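Plandell Home Forum > Surfaces and Finishes > Care and Cleaning

Thread: Green microfiber on a wood-grain top, linting and streaks

grainwise_631
Member, Mokville

Looking for input on cloth care and finish care together. The table gets wiped down daily and doubles as the folding surface for towels. The top has a low sheen. With light coming in at a shallow angle I get a pale patch that could be glare or could be residue, and I can't tell which. The cloths are the light green looped kind.

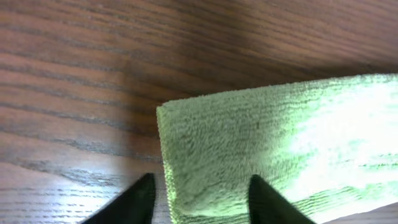
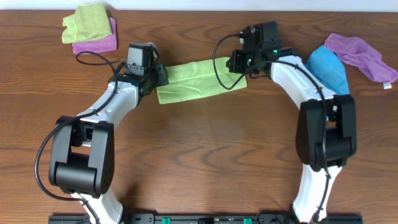
Last edited by grainwise_631 on 2026-08-16, edit 2

Background, for those who will ask. The table came secondhand with no paperwork. I have been using a diluted general-purpose cleaner, one spray per wipe, no rinse pass. The cloths go in the regular wash with the towels and come out of the dryer on medium. Three problems:

1. Lint. Dark towels pick up green fiber, and the cloths pick up towel fiber.
2. Streaks that run with the grain and show only at low angles.
3. The cloths no longer lie flat when I fold them. They keep small ridges near the edge.

I would like to fix the procedure before I buy anything.

tallow_and_twill
Senior member

The wash load is your first problem. Microfiber and terry should never share a drum. Terry sheds cotton, the split fibers hold on to it, and after enough cycles the cloth is carrying lint to the table instead of removing it. Separate loads, warm water, half the detergent you use now, no fabric softener. Softener coats the fibers and a coated cloth smears.

What is the general-purpose cleaner? If it is the kind that advertises shine, that accounts for item 2.

grainwise_631

It is Dubey surface concentrate, the unscented one. The label says nothing about shine. No softener in the washer, but I have been using dryer sheets.

tallow_and_twill

Dryer sheets are softener. Stop those.

pivot_hinge
Member

Before anyone goes further, is the top solid wood, veneer or laminate? The first photo could pass for any of the three. The grain runs very straight and the dark lines repeat in broad bands, which makes me lean toward a printed pattern, but I would not bet on it from a photo. The care is different. Laminate will tolerate a damp cloth all day. Oiled wood will not.

Check the underside and the edge. If the grain on top does not continue over the edge, it is not solid.

grainwise_631

Edge has a strip applied to it. The strip is a close match but the lines do not carry over. Underside is plain and paler.

pivot_hinge

Then it is veneer or laminate. Find a spot near a corner and put one drop of water on it for ten minutes. If it darkens, treat it as veneer with a worn finish. If there is no change, treat it as sealed and stop worrying about moisture.

oxbow_laundry
Member, Parnus

Disagree with the drop test as a go/no-go. Factory-finished veneer passes it every time and still lifts at the seams if you flood it. The applied edge strip is the weak point on both types. Keep the cloth damp, never wet, and do not spray the table. Spray the cloth.

On the pale patch in the first photo: the fine grain lines are still visible through it. Residue heavy enough to look that white would usually blur them. I would call it reflected light. Look at it from the other side of the table. If it moves with you, it is glare.

grainwise_631

Moved with me. So the patch is glare. The streaks do not move.

oxbow_laundry

Then the streaks are product. Two-pass method: plain warm water first with one cloth, dry with a second cloth immediately, both with the grain. Repeat for a few days with no cleaner at all. If the streaks fade, you were over-applying.

corbel323
Senior member

I will take the other side on wiping with the grain. On a smooth sealed surface the direction makes no difference to cleaning, and wiping with the grain hides the streaks until the light drops. Wipe across, then finish along. You will see what you missed while you can still fix it.

As for dilution, most people use far too much. I go 3000 ml of water to one capful for the bucket and the bucket does every surface in the kitchen.

oxbow_laundry

Wiping across drags grit over the full width of the pattern. On a low-sheen finish, cross-scratches show more than streaks.

corbel323

If there is grit on it, you skipped dusting. That is a separate step.

tallow_and_twill

You are both describing a surface that has been dusted first, so the difference is small. OP should try one method on each half of the table and report.

grainwise_631

Will do. Any thoughts on item 3, the ridges? The first photo shows them reasonably well, running parallel to the long edge of the cloth.

hemline_b
Member

Those look like what I get from heat. The stitching or bound edge shrinks at a different rate from the looped field, so the field bunches up beside it. Medium is too hot for most of these. Dry on low or hang them. You will not get an old one perfectly flat again. Dampen it, pull it square on the table, smooth it from the center out, and let it dry there. That gets most of it out.

For folding, stop trying to line up the corners exactly. Line up the long edges, fold in half, then in half again, and put any mismatch on the inside.

pivot_hinge

Adding to that: thirds fold flatter than halves if the cloth has a stiff edge, since you do not stack four edges in one place.

hemline_b

Thirds are fine in a drawer. In a stack they lean. I tried it for all of July and went back to quarters.

grainwise_631

Results so far. Left half wiped with the grain, right half wiped across and finished along. Plain water only, second cloth to dry. After several days the streaks are fainter on both halves and I cannot tell the two apart at low angle. Drop test near the corner: no change.

Cloths are now washed apart from the towels, half detergent, dried on low, no dryer sheets. Less green fiber on the dark towels. The ridges on the older cloths have relaxed but are still there.

corbel323

No difference between halves is what I would expect. The drying pass is doing the work.

oxbow_laundry

No difference after several days says nothing about scratches. Check again in a few months — with a flashlight laid flat on the surface, not overhead light.

tallow_and_twill

One more item. The towels are folded and left on the same table that gets wiped. Let the top dry fully before stacking on it. A damp film under a pile of towels is how you get dull rectangles, and those are harder to remove than streaks.

grainwise_631

Noted. I had been stacking them straight after the wipe. Moving the stack to a shelf for now. Leaving the thread open for the flashlight check.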